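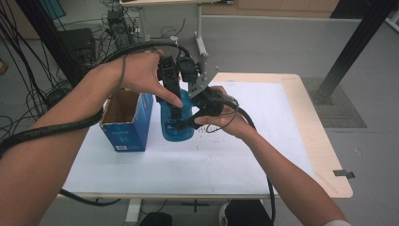 From: Meirion Trevor
To: Durncombe Swap & Reuse list
Subject: Re: [durncombe-swap] Bottles, boxes and what goes in what

Hi all,

Gwilliam wrote on Sunday:

> I have a shelf of plastic bottles with a bit left in them and no idea
> what people at the Tomcombe table will take. Do they need to be boxed?
> Last time I brought them in a grocery bag and one tipped over in the
> car. Also, is it OK to leave the old labels on?

Boxed, please, if you can manage it! I packed up my own stuff at the table this week and a small open cardboard box is so much easier than a bag. Mine is a blue one with white printing on the outside and plain brown inside, nothing fancy, and I'd take a dozen more like it. Bottles go in upright, one at a time, with the cap checked before each one goes in (I skipped the caps once and spent the evening wiping down the trunk).

Leave the labels on. People want to know what they're picking up, and a bottle with no label just sits there until I take it home again. I have a see-through turquoise one that's a really pretty color - I'd happily keep it for the windowsill - but if it had no label on it I doubt anyone would touch it.

One thing I've started doing is covering the tabletop with a big white sheet first. It catches drips, and I can scribble on it while I sort. Mine has gray scribbles on it by now and I still haven't changed it. I tried one of those vinyl tablecloths from the Brollham store before that and everything slid around on it, so back it went.

As for how much to bring, we had 265 items on the table in June and it was a squeeze. If everybody keeps it to one box we should be fine. The tables are 60 inches long, so please don't bring those giant moving boxes again, they eat up half of one and then the folks next to you have no room. Small boxes can go underneath if we run out of space up top.

Oh, and if a bottle is nearly empty, just rinse it and recycle it at home. I had a whole bag of those last time.

Gwilliam, if you're short on boxes I can bring you a couple. Do you want them before Sunday or should I just have them at the door?

Meirion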